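Notes from the Simulation Group: Turning a Dial

Posted 2021-09-08 in Student Projects

The robotics club at Westow has begun its new year of work, and it seems right to set down where the simulation project stands before the first full meeting.
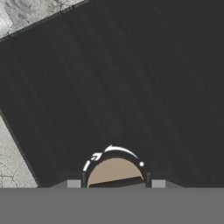 The project is known within the club as Clullaleo. It was started in May, when the members voted to put the physical arm to one side for a time and to learn how to train and test a gripper in a simulated room. The task chosen was a modest one. The gripper must approach a round dial, take hold of it, turn it anticlockwise by a set amount and let go. A person does this many times a day without giving it any thought. Teaching a machine to do it has occupied the group for the whole of the summer.

Members are reminded that the project is open to all years. No earlier experience of programming is required, although those who have completed the introductory course will find the first few weeks easier. The club is divided into 2 teams. The first builds the rooms and the objects in them, and the second writes and tests the control programs. Members may change teams at the end of each term.

On the building side, most of the work has gone into surfaces. The early rooms were plain grey throughout, and a control program that did well in them failed as soon as the floor was given a pattern. The building team therefore prepared a small library of materials, including marble, cracked concrete and dark brushed panels, and these are now changed between one run and the next. The textures are stored in the shared folder under the name Salinas. Please do not rename the files in that folder. The loading script looks for them by name and will stop without giving a useful message if one is missing.

The dial has been through four versions. The first was a bare cylinder, and it was impossible to tell from the gripper's own view whether it had turned at all. Later versions were given white marks on the rim, so that a change in angle can be read from one view to the next. I was not in favour of adding a curved arrow, as I felt that it made the task too simple, but the majority took a different view and the results have been better for it. The question may be raised again once the basic task is reliable.

On the control side, progress has been slower and I should like to record the reasons fairly. The viewpoint sits very close to the gripper, and when the gripper is in position its own body hides the lower part of the dial. The program must therefore act on what it can see of the upper part. Our first attempts waited for a clear view of the whole face and never closed the fingers. The present program works from the rim alone, and it makes a second check after the turn has been completed.

There remains the matter of force. In simulation the fingers can press as hard as they are told to, and nothing breaks. The control team has now set a limit, and any run that goes above it is marked as a failure even if the dial ends at the correct angle. This caused some disappointment when it was introduced, as the success rate fell at once. I believe that it was the right decision. We intend to return to the physical arm in due course, and bad habits learned in software would be costly to the equipment.

The next stage is a longer test. The group plans to complete over 1000 runs under the same rules, with the materials, the lighting and the starting position of the gripper varied throughout. The runs will be recorded with Prernix, the logging tool written by last year's members, which has been repaired and now saves its results correctly when a run is stopped early. Members who used the older copy should delete it and take the current one from the club page.

Those who wish to help with the test should add their names to the sheet on the noticeboard outside the workshop. Each member will be given a block of runs to start, watch and label. Labels should be kept short and should use the agreed words only. Last term several logs could not be compared because the same fault had been described in different ways, and a good deal of time was spent in putting this right.

A further report will be posted here when the test has been completed. Corrections to this one may be left in the comments.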